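Clititex publishes chore study: machines manage simple tidying, still fall short on small and soft items

PERULORA, Jun 22, 2022 – Clititex, which tests home and shop equipment for manufacturers and retailers, today released the first findings of its Antwi study. The study asks a plain question: which everyday chores can a machine do today without a person stepping in? The answer so far is a short list. Clearing hard, separate objects from a table is on it. Folding, sorting soft goods and handling small fittings are not. 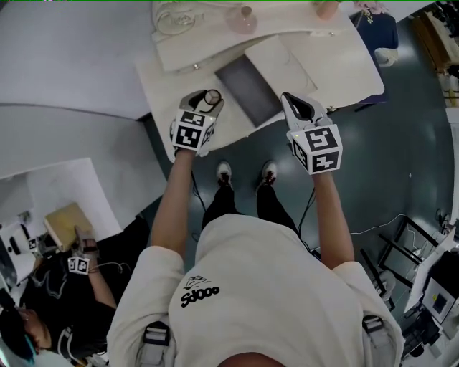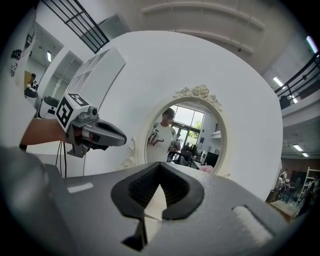

Table work with handheld grippers. The grippers carry white cubes printed with black-and-white markers.

The study covers 80 chores found in homes, salons and small stores. Each was first done by people using handheld grippers, then attempted by a two-armed machine fitted with similar jaws. A chore passed if the machine finished it three times in a row with no help and no damage.

"People do these jobs while thinking about something else, and that makes them look easy," said Araba Baidoo, who leads the Antwi study at Clititex. "Give a person a pair of grippers in place of fingers and they slow down right away. The machine has the same problem, and it also has to work out what it is looking at."

Glass and mirrors caused the most trouble in the table chores. The machine often reached toward a reflection or misjudged the near edge of a clear bottle. Cloth was the next hardest. A towel laid flat was picked up in most attempts, but a towel hanging over the side of a table was usually dropped or dragged.

Results were better where the layout stayed the same from one attempt to the next. Returning jars to a marked shelf, moving trays between two counters and placing boxed goods in a row all passed. Speed did not count toward the result. In most chores that passed, a person was still faster.

"A store manager reading this should not expect to hand over the closing routine," said Tamer Haddad, head of retail testing. "One or two steps of it, maybe, if the shelves are laid out the same way every night."

Clititex will repeat the failed chores in October with a new set of jaws supplied by Prunness, a maker of gripping parts. The second round will add kitchen cleanup and laundry, two areas that readers of earlier Clititex reports asked for most.

The full chore list, with pass and fail results and the test rules, is available on request from the Clititex press office.

About Clititex
Clititex is an independent testing company based in Perulora. It reports on equipment for homes, salons and small stores.

Press contact
Adjoa Sulemana, Clititex press office, Perulora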